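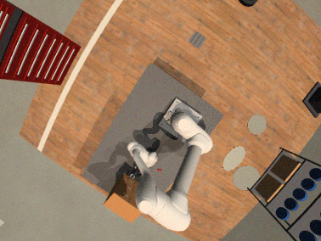
Brolura 스프링 리버브 페달 (2차 생산분)

홈 | 페달 | 앰프 | 부품 | 사용기 | 문의

드디어 2차 생산분이 들어왔습니다! Haruscombe 공방에서 만드는 Brolura는 진짜 스프링 탱크가 들어간 리버브 페달입니다. 디지털로 흉내 낸 소리도 요즘은 워낙 좋지만, 발로 툭 찼을 때 안에서 철렁하고 울리는 그 느낌은 역시 스프링이어야 나오더라고요. 기타에 물려 써도 좋고 오르간이나 드럼머신에 걸어도 정말 재미있습니다.

이번 생산분은 모두 421대이고 바닥판 안쪽에 일련번호가 찍혀 있습니다. 무게는 789g이라 페달치고는 묵직한 편인데, 대부분이 탱크와 케이스 무게입니다. 스프링은 4줄이고, 길이가 조금씩 달라서 잔향 끝이 한 덩어리로 뭉치지 않고 살살 흩어집니다. 서프 음악 좋아하시는 분들은 드웰을 3시 방향까지 올려 보세요. 짧게 끊어 치면 물방울 튀는 소리가 제대로 납니다! 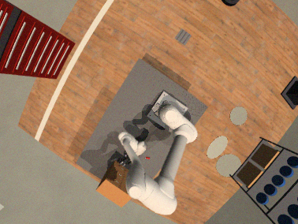
노브는 드웰, 톤, 믹스 세 개입니다. 1차 때는 톤을 끝까지 돌리면 고음이 좀 따갑다는 의견이 있어서 Boyang Tang이 회로를 다시 손봤고, 이제는 어디에 놓아도 귀가 편합니다. 믹스는 완전히 오른쪽으로 돌리면 원음이 빠지고 잔향만 남습니다. 믹서의 센드 단자에 연결하실 때는 이렇게 쓰시면 됩니다.

저는 집에서 녹음할 때 보컬에도 씁니다. 게인만 조금 낮춰서 넣으면 오래된 싱글판 같은 공기가 생기는데, 발라드보다 오히려 빠른 곡에 더 잘 붙어서 놀랐어요.

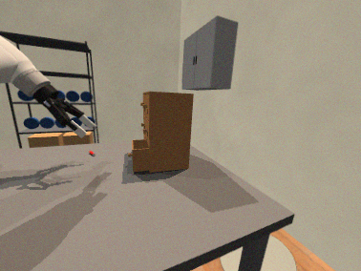

Peiyu Zhong 님은 합주실에서 베이스 앰프 바로 옆에 두었더니 낮은 음에서 스프링이 같이 울더라고 전해 주셨습니다. 앰프에서 한 걸음만 떨어뜨리고 밑에 얇은 고무 패드를 깔았더니 훨씬 나아졌고, 녹음할 때는 그 울림이 마음에 들어 일부러 남겨 두셨다고 해요. 고무 패드는 이번 생산분부터 상자에 같이 들어갑니다.

전원은 9V 센터 마이너스 어댑터를 씁니다(어댑터는 별매). 건전지는 들어가지 않습니다. 입출력은 모두 모노이고 단자는 위쪽에 있어서 보드에 촘촘히 붙이기 좋습니다.

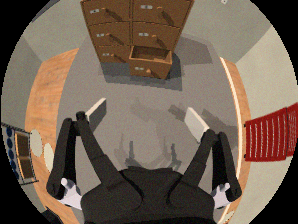

배선 순서는 딜레이 뒤에 두는 게 무난하지만 퍼즈 앞에 놓는 것도 꼭 한번 해 보세요. Ding 퍼즈와 붙이면 잔향 전체가 찌그러지면서 벽처럼 밀려옵니다. Turorer 트레몰로를 뒤에 걸면 60년대 콤보 앰프 소리에 꽤 가까워지고요. 제 보드에서는 벌써 몇 달째 이 조합이 그대로입니다.

구성품: 본체, 고무 패드, 설명서(한국어/영어)
색상: 크림, 진녹색
반품: 수령 후 30일 이내, 왕복 배송비는 구매자 부담
수리: Ximeng Hou 앞으로 증상을 적어 보내 주세요. 스프링 교체도 받습니다.

진녹색은 도장이 하루 늦게 끝나서 크림과 함께 주문하시면 나뉘어 발송될 수 있습니다.

새 페달 입고 소식을 메일로 받아 보시려면 주소를 입력해 주세요. 구독은 언제든 해지할 수 있습니다.

마지막 업데이트: 5월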